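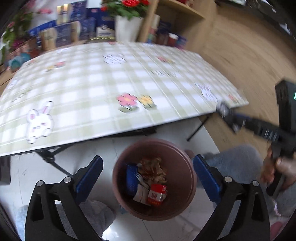
Huromari

README for the table-and-bin log

Huromari is my notes on clearing up after eating at a low folding table. It's a spreadsheet, a word list, and this file. I started it in October because our trash was always either overflowing or half empty with something terrible at the bottom, and I wanted to know what we were really throwing away and when. Then I got weirdly into it (you'll see) and friends asked for the sheet, so now it has a README like a grown-up project.

If you just want the data, open log.csv and skip to "Columns." If you want the long version, keep going, I have opinions about bins.

What's in the folder

log.csv – the main sheet, one row per clear-up
words.txt – what I mean by "scraps," "wrap," "tissue" and so on
setup.txt – where the table goes and where the bin goes
old/ – the first attempt, kept because I can't delete anything

The setup

We eat at a low folding table with one curved side, on the floor, in an apartment in Illolberg that was not designed with a dining room in mind. The top is white and pale sage checks with cartoon rabbits and flowers all over it. It wipes clean in one pass, which I can't say for any "nice" table I've owned. The pattern does hide crumbs, especially along the checks, so wipe first and inspect second.

The bin is round, plastic, and dusty pink. The inside is a darker reddish brown, and I've come to love that, it's so much kinder to tomato sauce than the white one was. It came from Cadstead, the discount place by the bus depot, and it lives under the kitchen window between meals. At clear-up time it moves to the floor right in front of the table. Not beside the table, not in the kitchen doorway! In front, close enough that you can push things straight over the edge and in. This was the single biggest improvement in the whole log and I'm a little embarrassed at how long it took me.

No lid. I had a lid. A lid means one hand is always busy holding the lid.

How a clear-up goes

Bring the bin over. Look in it before you do anything else, and if there's a fork in there, take it out now, while it's sitting on top.

Forks are the reason the log has a "rescued" column. They go in with the napkins, they lie there at a slant looking like part of the trash, and a pale one against a crumpled heap of tissue is very easy to miss. I lost a lot of silverware this way in my previous apartment and blamed the dishwasher. Disposable ones don't count as rescued, they get their own word (see below), but I still want you to look.

Next, flat stuff goes in: wrappers, sleeves, the paper that came around things. Then the soft and messy stuff on top. I used to do it in the other order and the flat pieces would sit up on the heap like a roof, and suddenly the bin was "full" with nothing in it. Small sauce packets go in last, folded over with the torn end up. If a packet still has something in it, squeeze it onto a tissue first. I learned that one on socks.

Then wipe, fold the legs, lean the table behind the sofa, carry the bin back. Write the row. I try to write the row before I sit down again, since anything written later than that is basically fiction and I mark it "late."

Columns

date – day the clear-up happened
meal – breakfast, lunch, dinner, snack, or "other" (other is mostly cake)
people – how many ate
started_with – what was in the bin already, in words
added – what went in, in words, separated by semicolons
rescued – anything taken back out
level – low, half, high, or over
minutes – from bin arriving to bin leaving
late – y if I wrote it from memory
notes – complaining

Minutes is from the kitchen timer. It only goes up to 60, and yes, there are 2 rows where it ran out. One was a birthday. The other was a jar of chili oil and I don't want to discuss it.

The level column is by eye. Low means the bottom of the bin is still partly visible. Half and high are what they sound like. Over means something is touching the rim or above it. I thought about weighing the bag and I even borrowed a luggage scale for it, but holding a bag of dinner up at eye level every night got old fast, so there's no weight in here and there won't be.

Words I use

scraps – food, cooked or raw, any kind
tissue – tissues, napkins, paper towels, clean or stained
wrap – any thin packaging
packet – small sealed sauce or seasoning things
tub – any rigid or semi-rigid container
throwaway – single-use forks, spoons, chopsticks
mixed – I can't tell anymore and I'm not reaching in

Mixed is a real category and I'm not sorry. A tissue that's been around a handful of scraps becomes one lump with reddish stains and you'd need gloves to separate the two. Early on I'd write "tissue; scraps" and feel very precise, then I'd go back and realize I was guessing. If you're comparing the early rows with the later ones, please treat "tissue; scraps" and "mixed" as the same thing. I've left the old wording alone in log.csv.

Things that are wrong with it

It's one household and one table, with one bin. Meals eaten at the counter standing up aren't in here, and that's most breakfasts. Takeout is heavily overrepresented because takeout nights are when the bin is interesting and I remember to log it – a bowl of soup leaves me nothing to write about.

The started_with column is patchy through the winter. I was emptying the bin on a schedule then, so it nearly always started empty and I got lazy about writing that down. Blank means "probably empty." I now empty it when it hits high, and that's why you'll start seeing real entries there again.

Some containers should have been recycled and weren't. Mekonnen, who pick up for our building, take rinsed tubs separately, and I only found out from the notice in the stairwell. So a tub in the added column in the older rows is in the wrong place in real life as well as in the data. I've stopped putting tubs in the pink bin unless they're truly beyond saving. Anything too oily to rinse still goes in.

Also, the semicolons. I know. If you open the file in a program that wants to split on semicolons it'll make a mess, so tell it commas only.

What I changed because of it

Smaller bags! I was buying ones that hung halfway down the outside of the bin and slid in the moment anything heavy landed. Half the time now I skip the bag for dry trash and just tip the bin out and rinse it under the shower.

Tissues moved from the table to the windowsill. People use fewer when they have to lean, it's that simple.

And I put a cup on the table for silverware when we start clearing. Every fork goes in the cup before anything gets pushed toward the bin. The rescued column has calmed down a lot, though it isn't empty, mostly because guests are polite and start helping before I've put the cup out.

Using it

Take it, copy it, change the words to suit your own kitchen. If you make your own version I'd love to see it, especially if you eat at a full-height table, because I suspect the bin-in-front trick falls apart when you have to bend down for it. You don't need to credit me. Do please keep the late column if you pass the rows along, it's the only thing keeping the rest of them fair.

Changes

Version 2, 4 April 2020: added mixed and throwaway to words.txt, fixed the meal column (I'd spelled dinner three ways), moved the first attempt into old/.

Still to do: a sensible way to log the days when we eat in shifts. At the moment I write it as one clear-up with a silly number of minutes. Also find out whether Cadstead still has the pink ones, I'd like a second bin for the bathroom.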